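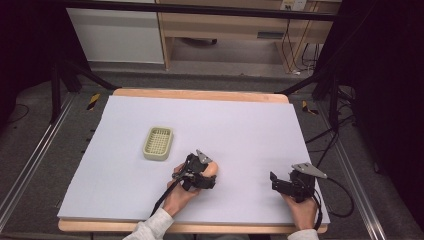 *Basket on the foam board and one rounded item held in the left gripper.*

# Galtodier Small Items

Sequences of small household and play items being placed in, moved around, and taken out of a small basket. One item is handled at a time. Maintained by Ebenezer Fiadzo; item list and labels by Obadia Barasa.

## Contents

| Part | Sequences | Notes |
|---|---|---|
| `place` | 2,000 | item starts on the board, ends in the basket |
| `remove` | 508 | item starts in the basket |
| `shift` | 492 | item is moved on the board, basket not used |
| Total | 3,000 | |

The `shift` part was added in March and uses the same item list. Sequences that were stopped early are not included in the totals.

## Items

The list has 17 entries. Each entry has an ID, a plain name, a color word, and a shape word (`round`, `long`, `flat`, `other`). Color words are chosen by eye under the room lights and should not be treated as measurements. Peach, pink, and light orange are all in use, and the line between them is loose.

Names describe shape first. An item that could pass for either a fruit or an egg is entered as `round_item` plus a number. Earlier versions used `egg` and `fruit` inconsistently; those labels have been merged.

## Surface and basket

Items are handled on a large pale foam board laid over a wooden table. Round items can roll on it, and a start position is valid only once the item has come to rest. 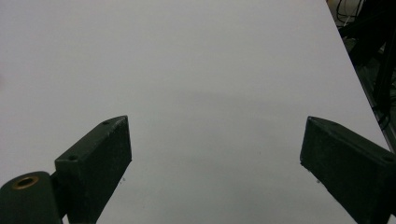
Start positions are recorded by zone: `near`, `middle`, or `far`, each with `left` or `right`. Zones are judged from the near side of the table, and no lines are drawn on the surface. Items resting on a zone boundary take the label of the nearer zone.

The basket is rectangular, pale olive green, with a raised rim and a perforated bottom. It has no fixed position. The field `basket_zone` gives its position at the start of the sequence, and `basket_moved` is set if it was bumped by more than its own width.

## Labels

- `in_basket`: item is fully inside the rim
- `on_rim`: item is touching the rim and not the bottom
- `dropped`: item fell outside the basket
- `off_board`: item left the board

## Known issues

- `on_rim` is rare and was applied unevenly by the two labelers.
- Flat items are underrepresented in `remove`.
- Item 12 was replaced partway through `place`. The replacement is slightly smaller and keeps the same ID.

Corrections to the item list go to Obadia Barasa.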